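Section 4: Setting Up the Staltach Pole and Low Stand

Read this section before you start. If you have already started, read it anyway and compare notes with the floor.

Allow 20 minutes, not counting the search for the foot caps.

You will need:
The pole (packed in the long carton)
The low stand and its bag of foot caps
The floor sheet
The storage sleeve
A soft dry cloth
A mallet, which you should put back in the drawer, as it isn't used in this section or any other

4.1 Preparing the floor

1. Pick a level patch of floor at least 2000 mm on each side. Remember that the ceiling also has a say.
2. Sweep it. Grit under the sheet will find its way to the one spot where you want to kneel.
3. Spread the floor sheet and pull the wrinkles out toward the corners. A wrinkle under a foot feels exactly like a bent leg, and our service desk has replaced several perfectly straight legs on the strength of it.

Note: The sheet is a work surface. It is slippery in socks.

4.2 Checking the pole and stand together

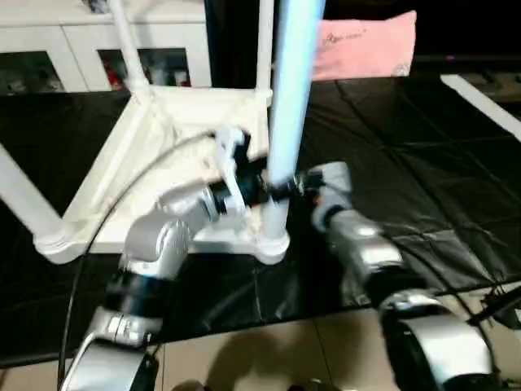
Check the stand before you check the pole, however much more interesting the pole may look. Put the stand on the sheet and press a rounded foot flat with your thumb, then do the same at the others. With the pole upright at the center of the white frame, it is easy to sight along it and compare it with a leg. The legs are slanted and the pole is meant to be vertical; customers have written to us to report both as defects.

1. Hold the pole at about mid-height with both hands. Holding it at the top gives a feeling of command and very little else.
2. Keep it upright while a helper looks at it from two sides. The helper should say "left" or "right" and no more than that.
3. Take the pole away from the stand before going on to 4.3.

Caution: Don't lift the stand by the pole. The pole is not fastened to it and will come up by itself, often quickly.

4.3 Working around the base

1. Tip the stand gently onto its side, clear of the pole. Do this on the sheet unless you are fond of scratches.
2. Set the pole down on its rounded base. Lower it – don't drop it the last inch to hear what it sounds like.
3. Wipe the base with the dry cloth, going once all the way round.
4. If the pole leans, smooth the sheet under the base and set it down again. Turning the pole does nothing, though most people try it first.
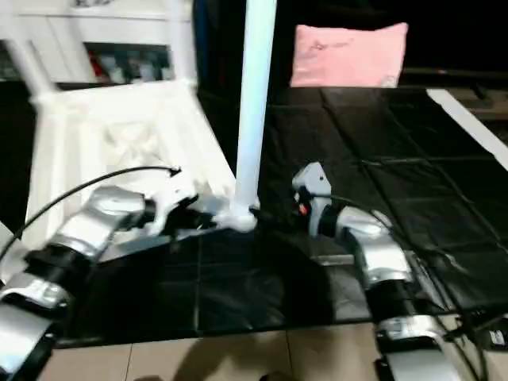
Figure 4-2. The pole on its flared base on the black sheet.

Note: The foot caps are a push fit. If one comes off while the stand is on its side, replace it now. A cap that rolls under a cabinet counts as lost, and a replacement must be ordered by the set.

4.4 Gripping and cleaning the pole

1. Grip the pole from both sides, level with each other. Press just hard enough that it doesn't slide.
2. Have your helper run the cloth from top to bottom in one pass.
3. Let go, move your grip 550 mm up the pole, and clean the part you were holding.
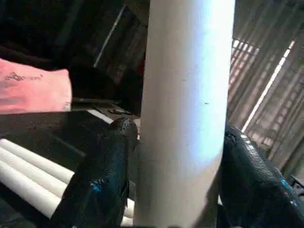 4. Look over the surface in good light. Small specks that wipe off are dust. Small specks that stay are cosmetic and won't affect use, a sentence our warranty department asked us to print in full.
5. Don't use scouring pads, solvents, or the lemon cleaner you use on everything else.

4.5 Packing up

1. Clear the stand off to one side, onto bare floor, where you will be able to see it and still walk into it.
2. Lay the mesh out flat and smooth it from the middle. Keep its straight edge straight.
3. Run the strap across the mesh with no twist in it. A twisted strap holds well enough and looks as if you were in a hurry.
4. Roll up the floor sheet last, dusty side in.

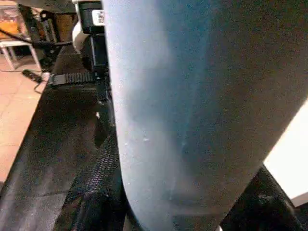 Figure 4-4. Mesh and strap next to the pale blue cylinder. Small white piece set apart on the tiles.

Caution: Never pull a strap by its end alone. Support the mesh with your other hand.

5. Put the foot caps back in their bag and the bag in the long carton.

Spare foot caps are sold in sets of seven. For the parts list, see Section 7.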